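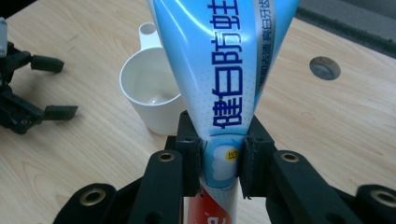
机器人操作实践课程讲义
第二单元 柔性物体的夹持与示教数据采集

适用对象:选修本课程的本科高年级学生及机器人社团预备队员
主讲:Chiharu Kobori
实验指导:Ankit Rathore、Delia Montecinos

一、本单元的目的

第一单元以刚性物体为主,同学们练习了对木块、金属圆柱和硬质塑料盒的抓取与放置。这类物体受力后形状基本不变,夹爪闭合到位即可视为抓取成立。本单元转入柔性物体,主要包括软管、纸袋、布料和充气包装。柔性物体在夹持过程中会发生形变,接触面积、重心位置和可承受的夹持力都随形变而改变,示教者必须在操作中持续作出判断。

完成本单元后,学生应能说明平行夹爪的基本结构及其限制,能使用手持夹爪完成规定的单臂和双手任务,并能按照课程规范提交可用于后续训练的示教记录。

二、预备知识

1. 平行连杆夹爪

本课程所用手持夹爪采用平行连杆机构。操作者扣动握把,连杆带动两侧指垫相向移动,指垫在开合过程中保持相互平行。与单轴旋转的钳式夹爪相比,这种结构的接触方向较为稳定,物体不易在闭合时被挤出。其代价是指垫在闭合过程中沿前后方向略有位移。初学者往往对准了目标,闭合后却发现夹持点偏移,原因多在于此。练习时应先空载开合数次,观察指垫的实际轨迹,再接近物体。

连杆各铰接处装有金属孔圈。孔圈松动会使两侧指垫不同步,记录的开合量与实际不符。每次领用设备时须检查铰接处,发现间隙过大应立即交还更换,不得自行拧紧或加垫。

2. 夹持力与形变

设指垫对物体的法向力为 N,指垫与物体表面的摩擦系数为 μ,两侧同时接触时,最大可提供的竖直摩擦力为 2μN。若物体重力为 G,静止保持的必要条件为 2μN ≥ G。对刚性物体,可在此基础上取一定的安全余量。对软管类物体则不能简单增大 N:管壁受压后向内凹陷,内部膏体被推向两端,管身在夹持处形成细腰。细腰一旦形成,指垫与管壁的接触便集中在较小的区域内,物体容易绕接触线转动。

以牙膏为例。新开封的牙膏内部充满膏体,管身较硬,可以在中段夹持。用去一部分之后,膏体分布不均,尾部扁平而头部饱满,此时夹持点应靠近膏体较多的一侧。管盖朝下直立时,夹持点过高会使管身弯折,过低则指垫可能碰到管盖。学生应在实验报告中分别记录三种夹持高度下的观察结果,并用草图标出指垫位置。

3. 表面与光照

软管包装多为光滑塑料,表面反光会影响视觉模型对边缘的判断。包装上的大字和色块在管身弯曲时同样发生变形,这些变化对模型是有用的信息,采集时不必刻意回避,也不要为求画面整齐而固定使用同一摆放角度。

三、课堂任务

任务甲:竖立保持

将软管由平放状态夹起,转为竖直,保持至计时结束,再放回桌面。全过程以手持夹爪完成,不得用手扶持物体。放回时指垫应缓慢张开,避免管身回弹造成倾倒。

任务乙:入杯

将软管放入带柄的塑料杯。杯子的位置与柄的朝向由同组另一名学生在每次开始前调整,操作者不得提前要求固定位置。入杯时应先使软管下端越过杯口,再降低高度。软管接触杯底后方可松开。若杯子被推动而未倾倒,该次记录仍然有效,但须在备注栏中注明“杯移”。

任务丙:双手交接

左右手各持一只夹爪,由一侧夹起软管,在空中交给另一侧,再放入指定区域。交接的关键在于两只夹爪同时接触物体的短暂阶段。接收一侧应先轻触、后闭合,待夹持稳定后,交出一侧再行张开。两侧指垫的方向宜相互错开,以免连杆碰撞。交接期间肘部可以靠近身体两侧,手腕不宜过度弯曲。

任务丁:自选

各组自行选择一种柔性物体,设计一项包含至少两个动作阶段的任务,经实验指导认可后采集。往届学生选择过折叠毛巾、整理数据线和展开纸袋。自选任务不得使用玻璃器皿、尖锐物品和盛有液体的敞口容器。

四、分组与数量要求

每组 2 人,一人操作,一人记录并复位物体,每完成一轮后互换。全班共 18 组。每组在本单元内须提交有效示教 50 条,其中任务丙所占比例不得低于三分之一。全班前几年积累的数据与本学期新增数据一并存入课程服务器,供第四单元训练使用。

记录员的工作与操作者同等重要。复位时应有意改变物体的位置、朝向以及周围物品的布置。若一组数据中的初始状态几乎相同,训练出的策略在稍有偏移的情况下即可能失效。上学期 Dwight Fehr 同学所在小组的报告对此有较完整的分析,已放入课程资料夹,建议在采集前阅读。

五、操作规范

(一)开始前,清理桌面,将与任务无关的个人物品移至桌下储物格。允许保留日常物品作为背景干扰,但应在备注中写明种类。

(二)电源线和数据线须从桌面线孔穿过,不得横跨操作区域。

(三)手持夹爪不使用时平放于桌面,指垫处于张开状态。不得将夹爪竖立,也不得以指垫支撑重量。

(四)每条示教开始与结束时,夹爪应停留片刻,使起止点便于辨认。中途失误时不要立即停止记录,可尝试在同一条内恢复。能够恢复的,标为“含恢复”;不能恢复的,标为“失败”并保留文件。

(五)禁止删除失败记录。失败记录不计入有效数量,但属于评分材料。

(六)软管破损或管盖松脱时,应停止使用,擦净桌面和指垫后更换物体。指垫沾有膏体会明显降低摩擦,其后的数据不能与此前的数据合并。

(七)离开实验室前,由记录员核对设备编号,并在登记册上签字。

六、标注说明

示教记录使用课程标注工具 Plillik 处理。每条记录至少标出接近、接触、提起、移动、放置五个阶段。任务丙另须标出双侧接触阶段的起点和终点。阶段边界以指垫与物体的接触状态为准,不以操作者的意图为准。例如,操作者已开始闭合夹爪,但指垫尚未触及管壁,该时刻仍属于接近阶段。

文字描述应使用完整的动宾句,说明对象、动作和目标位置,如“用右侧夹爪夹住牙膏中段,竖直放入白色杯中”。不使用“弄一下”“放好”等含义不清的表达。颜色、左右和前后一律以操作者视角为准。同组两名成员须各自独立标注首批记录,比对后统一标准,再分工完成其余部分。

标注中常见的问题有以下几类:将轻微碰触误标为接触;物体滑动后未重新标注接触阶段;交接时两侧夹爪左右颠倒;描述文字由上一条复制而未作修改。Delia Montecinos 老师在批改时会抽查上述各项,问题较多的小组将被要求整批返工。

七、评分办法

本单元成绩由示教数据、实验报告和课堂检查三部分组成,总分为 400 分,计入学期总成绩。示教数据按有效性、多样性和标注准确性评定。实验报告由小组共同提交,但“误差分析”一节须由两名成员分别撰写。课堂检查由实验指导随机指定任务,操作者当场完成,记录员口头说明各阶段的划分依据。

逾期提交者按课程总则扣分。因设备故障造成的延误,应在当次实验结束前向实验指导说明,由指导在登记册上注明。

八、与校际竞赛的衔接

机器人社团将于十一月参加 Zikby 杯校际操作赛的日常物品组。该组别的规则与本单元任务乙、任务丙相近,但比赛现场不提供练习时间,物体由组委会临时给出。有意参赛的学生可在本单元结束后向社团指导教师 Volkan Öztürkmen 报名,并附上本组的误差分析。选拔时主要考察在陌生物体上的表现,示教数量仅作参考。

参赛队员可继续借用实验室设备,借用时间为每日下午五时以后,须至少有一名实验指导在场。备赛期间采集的数据与课程数据分开存放,不得用于补足课程要求的数量。

九、思考题

1. 在任务甲中,若夹持点位于软管重心上方,管身受到轻微扰动后将如何运动?位于重心下方时又如何?请结合受力图说明。

2. 平行连杆夹爪只有一个开合自由度。在仅知道开合量的条件下,能否判断软管是否已被夹紧?还需要哪些信息?

3. 比较半管膏体与满管膏体的示教数据。若训练集中只包含满管,策略用于半管时最可能在哪一阶段失败?

4. 任务丙中,双侧接触阶段过长或过短各有何不利影响?请以本组记录为依据作答。

5. 为什么含恢复过程的示教可能比一次成功的示教更有价值?在什么情况下它反而会干扰训练?

十、阅读材料与下次课准备

课前请阅读资料夹中的《柔性物体抓取综述》前两节,以及 Ankit Rathore 老师编写的《手持夹爪维护须知》。前者的数学推导部分不作要求,但应理解接触模型的各项假设。

下次课进行任务丙的集中练习。请各组自备一支未用完的软管类物品,管盖须能拧紧,并在管尾贴上组号。自选任务的设计说明一页,于上课时交实验指导审阅。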